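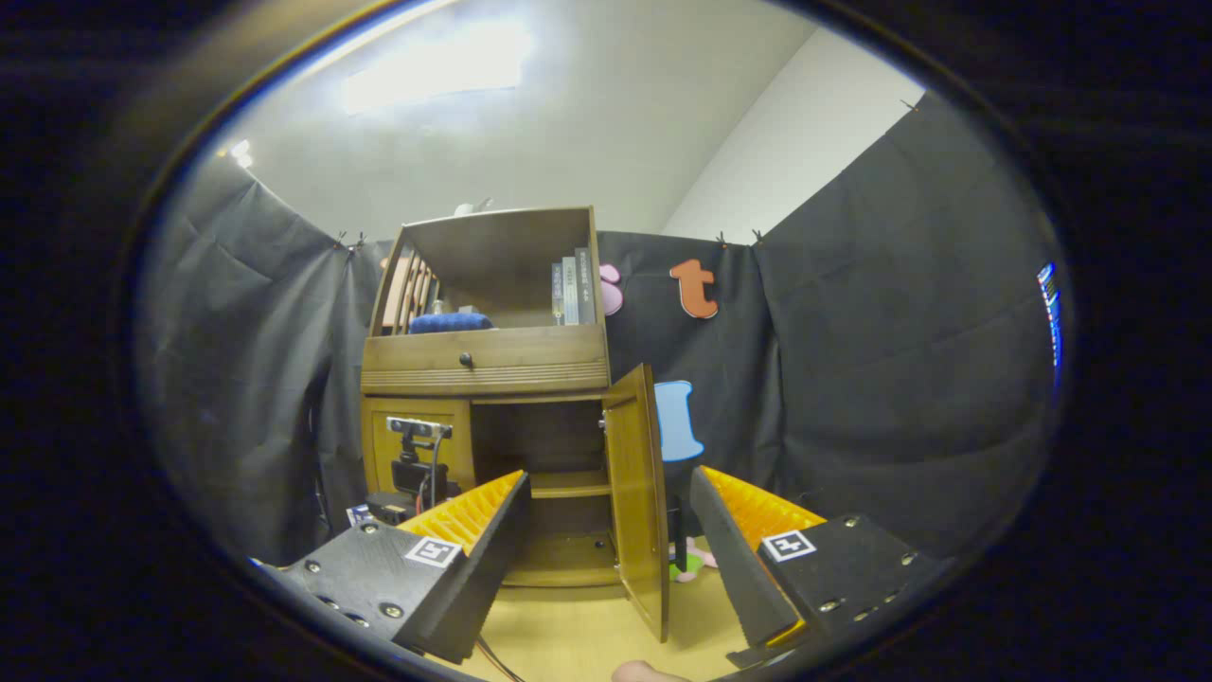 Reading time: 2 minutes

Wurnside Home-Language Library
Progress report to the Skaninia Fund, second instalment
23 Oct 2026

We're really pleased to be sending this one in. When we wrote to you in May the books were still in cartons, the catalogue was a spreadsheet that crashed if you looked at it sideways, and the borrowing desk was a card table. Since then the library has opened its doors and become a place families plan their afternoons around!

What's on the shelves

The collection now stands at 855 titles, nearly all of them picture books and early readers, with a small but much-loved run of cookbooks for the grown-ups. Swahili, Tagalog, Arabic and Punjabi are the strongest sections. Dari is thinner than we'd like. Good children's books in Dari are hard to buy from here, and the first supplier we tried sent us a parcel of beautiful hardbacks in Persian editions that our parents said read a bit stiffly aloud. We've kept them, but they aren't a substitute, and we have a new order in with a different seller.

Mwakyusa, the bookshop that handles our East African orders, has been a joy to deal with. They ring us when something good comes in, they pack properly, and they threw in a set of counting posters that the toddlers have already loved to pieces (replacements coming out of our own pocket, not the grant).

Storytime

We had budgeted for a single bilingual storytime a week and are now running two. The second came about when the Tagalog group outgrew the mat, and parents asked for a later slot that school-age kids could get to. Readers are paid for each session, as set out in the agreement. Our favourite change has been letting the children choose which language goes first. It sounds tiny, but kids who used to whisper their home language now shout for it, and a few have brought grandparents along to check we're pronouncing things right. We weren't always!

The room

Most of the fit-out is finished. The honey-brown wooden cabinet with the open upper shelf is in, with its navy-blue cushion, and the carpet squares are down at the front. Painting is done apart from the skirting. The front door still sticks in damp weather and the landlord has it on a list.

Catalogue

Moving the records into Skelleo took longer than we told you it would. The software itself is lovely to use and handles right-to-left titles without any fuss, but our old spreadsheet had the same book under several spellings, and each one had to be sorted by someone who could read the script. Arabic and Punjabi are complete. Swahili is roughly 2 weeks from finished. Families can already search the finished sections on their phones and put a book on hold.

Money

Book purchasing is on budget. Shipping has run over, mostly on the smaller overseas parcels, and we've covered that with the amount set aside for printed signs, having made the signs ourselves with coloured card and a borrowed laminator. Reader fees will be higher than forecast now that there's the extra storytime. We'd like to move the unspent training line across to cover them and would be grateful for your okay in writing. The full ledger is attached separately, along with receipts.

Coming up

The Dari order is the big one. After that we want to start recording family stories, with parents telling a tale from home in their own language and the kids drawing the pages. A couple of mums have asked whether the finished books could go into the catalogue with proper labels and due dates like everything else, and the answer is a very happy yes.

We'd love to have someone from Skaninia along to a storytime before the final report. The later session is the louder of the 2, so take your pick. Come early if you want a chair.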